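Fruit and veg on the bed – December gallery

Posted by Xuelian Wei

Right, quick page. This is the shopping sorted out on the bed at Prinstead. Pink plastic down over the white duvet, everything out on top, then divided up for the three kitchens – ours, Judard and the one over at Mateos. Short notes on how we do it and what ends up in which bag.

Why the bed. Because the kitchen table in this flat takes one chopping board and a kettle and then it's full. The bed is the biggest flat thing we've got. Plastic sheet costs next to nothing, wipes down, folds up, lives on top of the wardrobe the rest of the month. Hiếu Phí did this on the floor last year and had a bad back until New Year, so bed it is.

Order came from Drodumwood as usual. 20 minutes late, no harm done. Bigger share than normal this time as everybody is cooking at home for the holidays and Judard have family staying for 5 days.

Red fruit
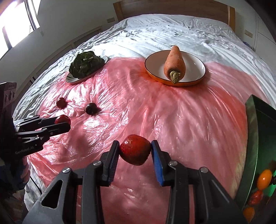 Soft things get handled first, before anyone is tired and careless. One at a time, never tipped out of the bag in a heap. Plums especially – they look fine on the day and then two days later there's a brown thumb mark on every one that got squeezed. Anything with a split skin goes straight in a bowl for our kitchen and gets stewed the same night. Bit of sugar, lid on, done.

Apples are easier but same rule. A bruised apple in the bottom of a bag will take the others with it. Mateos always want the small ones for lunchboxes so those get put to one side as we go along.

Someone asked me if we wash everything at this stage. No. Wash when you eat it. Damp fruit in a closed bag goes mouldy, we found that out the first winter and threw away half the box.

Whole spread
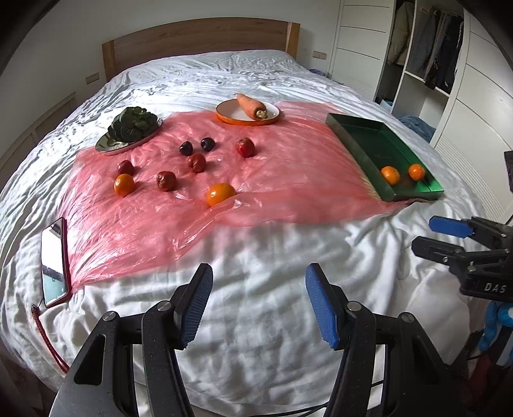
Greens are the thing to watch. They want to be in a fridge the same evening, wrapped in a bit of kitchen paper, and they go to whoever is cooking first. This month that's us. Garlic, hot pan, five minutes. Outer leaves in soup if they've gone limp, don't bin them.

Carrots keep for ages so no rush there, they get whatever space is left. Take them out of plastic when you get home though. Hiếu puts his in a tub of cold water in the fridge and swears by it, I can't be bothered changing the water.

Plates and trays – people keep asking about these too. Just what was in the cupboard. The idea is that leafy stuff and roots don't roll about with the fruit, and when a plate is settled you can carry it straight to the door and bag it there. Could all do with matching but it can't be helped. If anyone is getting rid of a big shallow tray, I will have it. The metal ones are best, they don't bend when you lift them with one hand.

Money, as it's come up. Nearly 400 for the season so far, split by kitchen and not by head, which we all agreed to back in the autumn. The December share is 115 and Judard have paid already. Mateos please do yours when you get a minute, Hiếu has the notebook. If you think the split is wrong say so now and not in March like last time.

Oranges

Left until last, they can take it. Thick skins, happy in a bowl on the side for a week, longer somewhere cool. I like the heavy ones for juice. Pick it up, if it feels light for its size it'll be dry inside and that one's better for zest or just for the bowl. Small ones go to the children at Judard who will eat them until they are ill.

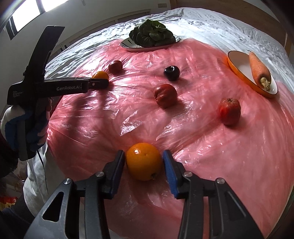
An orange on the pink plastic, with a small dark red fruit further back.

Peel – save it please. I'm drying it on the radiator for tea and it makes the whole flat smell lovely. Bring me yours in a paper bag, not plastic, it sweats.

Things to remember for next time
Bags, the strong ones, we ran short
A marker pen that works
Old towel for wiping the sheet down afterwards
Ask Drodumwood about pears, and wether they'll do ginger by the piece
Somebody else's duvet

Next share is after the holidays. If you want to swap anything out of your bag tell me before the order goes in, not on the doorstep. Hiếu is doing the list this time so message him, I'm away till the new year. Judard, you've still got my blue cool bag.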